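Plemness Revenue Tracker: Setup Guide
Section 4. Loading the tax and royalty numbers

Updated Jun 1, 2026. Replaces the November version, toss that one. Changes mostly in 4.2 and 4.5.

You should already have an account and a blank workbook (Section 3). If the workbook opens with a gray banner saying NO JURISDICTION, go back and do Section 3 again from step 2.

4.1 What you need on hand

The county's adopted budget, spreadsheet version. PDF will not import.
The state royalty distribution report for the same fiscal year.
Your group's login for the Nindia feed. One login per group, so ask whoever set yours up.
The fund code list. Briltley County's is 41 codes long and comes as its own file. Other counties tuck it in the back of the budget.

Caution: do not mix fiscal years. Plemness will let you. It won't warn you, and the per-household number will come out wrong and look perfectly fine.

4.2 Import the budget

1. Open the workbook. Click Sources, then Add.
2. Pick Adopted Budget. Not Proposed Budget, those are two items apart and everyone hits the wrong one.
3. Choose your file. Wait. Big files sit at zero for a bit and then jump.
4. When the column matcher opens, match Fund, Department, Account and Amount. Leave everything else on Skip.
5. Click Check. Red rows have no fund code. Yellow rows have a code that's not on your list.
6. Fix the red ones now. Yellow can wait until 4.4.
7. Click Commit.

Note: Commit locks the source. To change it after that, you remove it and import again. Notes you typed on the rows go away with it, so copy them out first.

Note: negative amounts in parentheses are read correctly as of this release. In the old one they came in as text. If your totals look too high and you imported before the update, that's probaly why. Re-import.

4.3 Connect the royalty feed

1. Sources, Add, Live Feed.
2. Choose Nindia from the list.
3. Enter the group login. Case matters in both boxes.
4. Set the start month to the first month of the fiscal year, not the calendar year.
5. Under Share, pick County Share Only. All Recipients pulls in school and road districts too, and you'll be adding money the county never gets.
6. Save. Status should go to Connected. If it says Pending, leave it overnight.

Caution: oil and gas royalties post by production month. Payments post by check month. Plemness uses production month. The county treasurer's report uses check month. They will not agree in any single month, don't file a ticket over it. Compare full years.

If you don't have royalties in your county (lots don't), skip all of 4.3 and set Royalty to Off in Preferences. Leaving it On with nothing connected puts a blank stripe in every chart.

4.4 Lay out the fund grid

The fund grid is where you say which money goes in which bucket. Funds run across, departments run down. Takes a while the first time. Set it up once and copy it forward every year after. 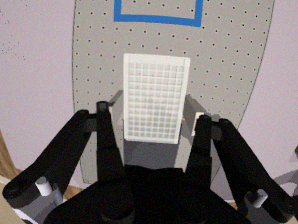
Start the grid from Layout, New Grid, and take the default size unless your county is huge. Fund names go in the header strip, and the strip has to stay one line high. Same layout as the well plate, plain band across the top and then nothing but small square cells in rows below it. Don't type amounts in the strip. Plemness reads anything in there as a name, so a stray 588 becomes a fund called 588 and shows up in your public report. Ask us how we know. Department names go down the left side and can wrap.

1. Click an empty cell where a fund and a department meet.
2. Choose General, Restricted or Pass-through.
3. Repeat for each cell that has money in it. Cells with no money, leave blank. Don't put a zero.
4. Drag the corner to fill down if a whole column is the same type.
5. Go back to the yellow rows from 4.2. Each one needs a home in the grid or it won't count toward anything.
6. Click Balance.

Balance compares the grid total to the imported budget. Green means they match to the dollar. If not you get a difference at the bottom of the window. Small differences are nearly always rounding in the county's own file. Big ones are nearly always a transfer counted twice.

Transfers: money moved from one fund to another is not new revenue. Mark the receiving cell Pass-through. If you mark it General, the county looks richer than it is, and somebody at the board meeting will point that out while you are at the microphone.

Restricted means restricted by law or by grant terms. Not "the board promised." A board promise is General.

Worked case. Briltley moved money from the severance fund to roads and then booked it again as road revenue. First pass in the grid showed a difference of 129 dollars, after rounding, plus the whole transfer on top. Marking the road cell Pass-through cleared the transfer. The 129 was in the county's file. We left it and put a note on the row.

4.5 Set the household figure

New in this version. This is the per-household number people quote, so be careful with it.

1. Preferences, Household.
2. Enter the number of occupied households. Occupied, not total housing units.
3. Type in where you got it and the year. The field is required now.
4. Choose what gets divided. Default is General only. Leave it there unless your group voted to do otherwise.
5. Click Preview and read the sentence it makes out loud. If it sounds like a claim you couldn't back up, change the settings.

Caution: the figure is revenue per household. It is not tax paid per household. Businesses, royalties and visitors are all in there. Do not put "your family pays" in front of it. The old template had that wording, and the Chung template (the blue one) still does. Delete the line if you use that one. Fix is coming.

4.6 Run a what-if

For price and volume questions. What would the county have collected if crude sold higher, if production dropped, if the state changed the split, that kind of thing.

1. Save the workbook first. What-if runs on the saved copy.
2. Tools, What-if, New.
3. Change ONE thing. Price, volume or split.
4. Give it a name that says what you changed. "Test 2" is no help to anybody in six months.
5. Run.
6. Export with the assumptions box checked.

You can keep up to 10 runs in a workbook. After that the oldest one drops off without asking. Export anything you want to keep.

Note: what-if holds everything else flat. Raise the price and volume stays put, property values stay put, spending stays put. Fine for a letter to the editor as long as you say so in the letter. Not a forecast.

Note: if you publish a what-if result, put the price assumption in the same paragraph as the dollar figure. Editors cut footnotes.

4.7 Problems

Feed says Connected but all months blank. Start month is in the wrong fiscal year. See 4.3 step 4.

Balance never finishes. Merged cells in the county's file. Unmerge, save, import again.

Two funds with the same name. Legal, counties do it. Add the fund code to the end of each name in the header strip.

Household figure shows a dash. Source field is empty.

Report shows last year's numbers. You copied the grid forward but didn't commit the new budget. Do 4.2 over.

Can't edit after Commit. Working as intended. See the note in 4.2.

Anything else, send the workbook (not a screenshot) to Tin-yau Chiu through the Help tab. Say which step you were on. Mistakes in this guide go to Yanling Su, same tab, pick Documentation. Section 5 covers publishing the report and who is allowed to press the button, read it before you recieve your first public link.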